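Cold water, warm river

I've been meaning to write about the Kerkau plant since January, when my cousin forwarded me the notice with the subject line "isn't this your river?" It is my river! I grew up two miles downstream of it, in Florby, and half of my summers were spent falling off an inner tube in it.

Anyway, the short version is that the owners want to keep the old reactor going past its retirement date, and the state has to decide whether they can keep putting warm water back in the river while they do it. I got my coffee and read the whole application.

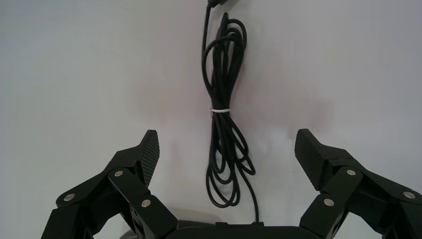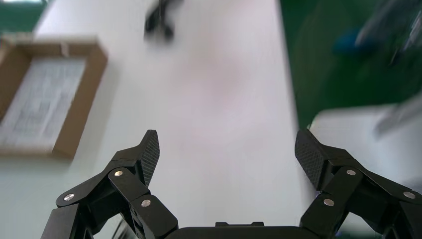
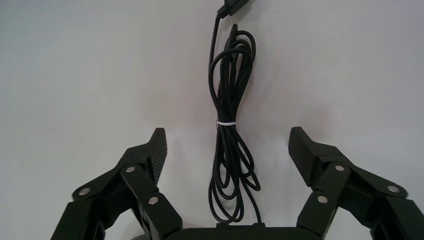
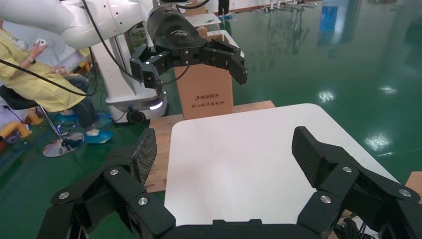 The application is 478 pages long, and I'd say the first 148 are the same map with different shading. After that it gets good. There's a chapter on fish (perch, mostly, and something called a burbot that I had to look up and now kind of love), and another on what happens in a dry summer when the river is low and the plant still needs to cool itself. That second one is where I slowed down. The company, Drivulis, says it would cut power on the hottest days. Fine. But the hottest days are when everybody in the valley has the air conditioning on, so who makes up the difference? The old gas plant at Sleiman, I guess, and I couldn't find a word about that anywhere.

I should say where I stand, so you can roll your eyes accordingly. I'm mostly for keeping it open. My dad's best friend worked there, our school got a new gym out of the taxes, and I'd much rather have that than more gas. I just want somebody to write down a real number for how warm is too warm, and what happens if they go over it. Right now the draft says the limit can be "reviewed as conditions require" and that could mean anything.

I called Dima Khoury, who I went to high school with and who now fishes that stretch more than is probably healthy. He's against the extension, or at least against this version of it. He wants cooling towers. I said towers cost a fortune and he said so do rivers, and then we talked about his kids for an hour.

The hearing starts at 6 in the evening at the Florby library, and you get 2 minutes each if you sign up at the door. I've timed mine and it runs long, so the burbot may have to go – we'll see. Written comments count too, and they take them by email until the end of the month.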